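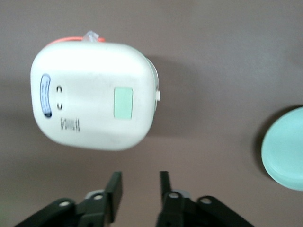 One reader of the Laludcombe town newsletter wrote in to say she had kept four dead gadgets in a kitchen drawer for six years, on the theory that somebody, someday, would know what to do with them. Someday has come to Laludcombe!

Drernanden, the repair workshop on Polat Street, opens its doors this June for a month of free drop-in sessions for small household electronics. Timers, thermometers, door chimes, little plastic boxes with a window and a button whose purpose has been forgotten: bring them all. If the label is too worn to read, bring it anyway. Working out what a thing is happens to be our favorite part of the job.

The workshop has put in 29 repair stations, each with a lamp, a set of small screwdrivers and a multimeter. Visitors sit down next to a fixer and open the case together. Kids are welcome, and so are people who have never held a screwdriver (we'll show you which end).

Last year's trial run brought in 500 items. Of those, 247 went home working, and another 145 were taken apart for switches, cords and battery clips that are now sorted into drawers along the back wall. The rest went to Kotero, the recycling yard across the river, which is taking our leftovers again this year.

"We had people cheering over a kitchen timer," the workshop team said. "A loose wire, two minutes with the soldering iron, and the whole table clapped. We can't wait to do it again."

Before you come, please take out any batteries and put them in a separate bag. Bring the charger or cord if you still have it. A scuffed case is no problem, and neither is a missing screw, as we have jars of them. We can't take microwaves, televisions or anything you can't carry in one hand.

Sessions run from 4 p.m. to 8 p.m. There is no sign-up and no charge for parts from the drawers. The entrance is on the Polat Street side, with step-free access through the yard.

Press contact: Drernanden Repair Workshop, Polat Street, Laludcombe. Reporters are welcome at any session and may bring something broken.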